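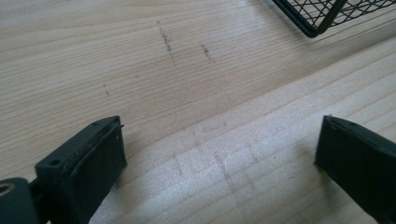 When does the Trenow late bus start running again? The first one leaves the harbour stop at the end of November, once the new timetable comes in, and it will run every night except Christmas Eve and Christmas night.

2018-11-25

It has been a long wait for people in Trenow and the villages up the hill, who lost their last evening bus in the spring and have been relying on lifts, taxis and a good deal of goodwill ever since. So there was a very cheerful mood in the library on the evening the news was read out, and more than one person stayed behind to copy the times on to the back of an envelope before the printed leaflets had even been unpacked.

The service will be the number 21, which older residents will remember as the bus that used to go all the way round by the quarry. The new route is shorter. It starts at the harbour, climbs through the middle of Trenow, stops outside the Klinhom surgery and then carries on to Brastia, where it turns round by the war memorial and comes back the same way. There will be six journeys each evening, and the last one up the hill has been timed to leave after the second showing at the cinema, so that film-goers can stay for the end and still get home.

That last journey caused more discussion than everything else put together. An earlier draft had it leaving before the film finished, and a great many letters were written about it, some of them very funny and a few of them rather cross. The bus company, Lilex, says it read them all and moved the departure as a result. Shift workers at the bakery had asked for much the same thing, as their evening shift ends at nearly the same time, and until now they have had to walk back along the main road in the dark or club together for a taxi.

"We were told that a later bus would make more difference than a more frequent one," a spokeswoman for Lilex said, "and when we looked at how people were getting home, we could see why. We have given up one of the early evening journeys to pay for it, and we hope people will feel it was a fair exchange."

Fares stay as they are on the daytime buses, and return tickets bought in the morning can be used on the evening service as well, which was not the case before. Children travelling with a grown-up go free after six o'clock. Bus passes are accepted on every journey, and drivers will take cards as well as coins, though the company would be grateful if people could keep the big notes at home.

Some things are still to be settled. The shelter at the Brastia end has been without a bench since the gales, and although a new one has been promised, it will not be in place for the first few weeks. The street lamp beside the Klinhom stop has been reported to the county and should be mended before the service begins. Residents of the lower lanes in Brastia had also hoped that the bus might come down as far as the chapel, but the corner by the old forge is too tight for the vehicle Lilex intends to use – a driver went out to try it on a quiet morning and had to reverse all the way back up, with some kind help from the milkman.

The service is being paid for in part by the county and in part by Lilex, and the money is in place for the winter and spring. After four months the number of passengers will be looked at, and a decision made on whether to carry on through the summer. It goes without saying that the best way to keep the bus is to catch it, and the parish newsletter is asking anyone with an empty evening to try a trip into town, even if only for fish and chips and a walk along the harbour wall.

Leaflets with the full timetable can be picked up from the library, the post office in Trenow and the surgery at Klinhom. Large-print copies are available on request – please ask at the library desk, where they are kept in the drawer. Comments about the route can be handed to any driver or left in the box by the library door, and they will be passed on to Lilex at the end of each week.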